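Tumelo Ngcobo recorded most of the new Gelska album alone, at 106 beats per minute. Every track shares that tempo. He set it at the start and did not change it.

"It removes one decision," he says. "I could move a bass part from one song to another and it would line up. Two of the songs swapped drums entirely."

The record, Furtună, follows four years of touring as half of the duo Clikura. We spoke on 22 March 2020, after the final masters had been approved. Ngcobo keeps a session log, and it lists 482 takes for vocals alone.

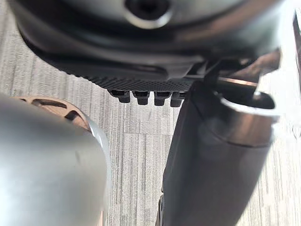 Socket and textured strip, close up.

Most of those takes were discarded early. He sings into one dynamic microphone at a distance of 15 centimeters and does not use pitch correction. "If the take is flat, I sing it again. Editing takes me longer than singing."

The low end was a problem on the first mixes. The kick and the bass synth overlapped near 100 hertz, and on small speakers the two became one note. He cut the bass there and shortened the kick's decay — a fix he had resisted, having built the songs on long kicks.
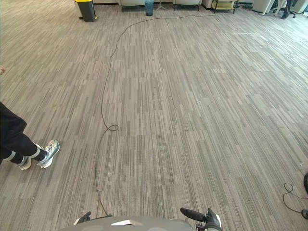
Gray carpet tiles, with a black cable across the floor.

Working without a partner changed the order of things. In Clikura, lyrics came last. On this record they were finished before any chords were written, and the phrase lengths set the bar counts. "Flulham" has a verse of seven bars for that reason. "I tried adding a bar," he says. "It sounded like waiting."
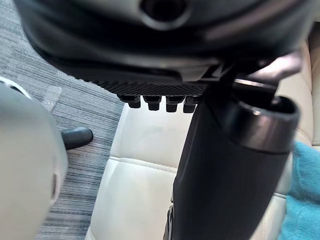 Under the seat of an office chair.

The live version uses a sampler, one synth and a drummer. Ngcobo has dropped the backing vocals from the set and moved three songs down a whole step. Rehearsals cover the full record in sequence, and the shows planned for July will keep that order. Clikura has not split, he says, and there are demos for a third album — none of them at 106.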